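Manipulation Cells: Planning and Budget FAQ
Fliltcombe Shared Equipment Service
Last revised 2025-01-09

Who can request a cell?
Any group with a cost code and a named technical lead. Requests go to Annelore Weidemann before the July planning round. Requests received later are held for the following year.

What does the standard budget line cover?
The arm, its controller, one gripper, the pedestal, the mounting frame and a table. Split your estimate as follows: 70 per cent for hardware, 30 per cent for installation, safety assessment and training. Groups that put everything under hardware have had their forms returned.

Are handling objects included?
No. Budget for them under consumables, even if you expect them to last. The usual set is artificial produce, light cookware and a few awkward items such as flowers in a vase. Artificial fruit and vegetables are fine for most grasping work — they keep their shape and need no fridge. If your work depends on weight or surface texture, say so on the form, as real produce is a recurring cost.

Should we choose a parallel-jaw gripper or a suction tool?
A parallel-jaw gripper, unless your objects are all flat and sealed. Suction is poor on stems, handles and baskets. Changing your mind after delivery means a second tool, a new coupling and another assessment.

How much floor space is needed?
More than the arm's reach. Allow for the table, the controller, a walkway and somewhere to put object bins when they are off the table. Rhun Samuel will mark out the area with tape before you commit to a room.

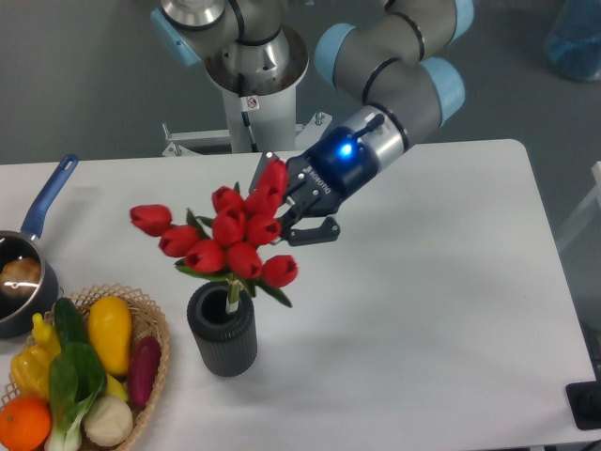

Can we use our own table?
Yes, if it is rigid and its height suits the pedestal. A plain, pale top is preferred for vision work. Glossy tops cause trouble under strip lighting.

Which suppliers are approved?
Skernus for pedestals and frames, Jokico for arms and service contracts. Dauda supplies cable kits and tool couplings. Anything else needs a written case to Ekene Danladi.

How long does delivery take?
Plan on 11 weeks from purchase order to handover. Frames ship separately from arms and usually arrive first, so you will need storage.

Is a service contract compulsory?
For the first year, yes. After that the group may carry the risk itself, but repairs are then charged at the full rate.

What training is required?
Each operator completes the induction with Babatunde Ugwu and then 40 supervised hours. Visitors who only watch need the short safety briefing.

Can two groups share a cell?
Yes. Name one group as owner on the form. The other pays by the booked hour — see the rates sheet.

Who do I contact about an existing order?
Ebuka Okoro, quoting the order number.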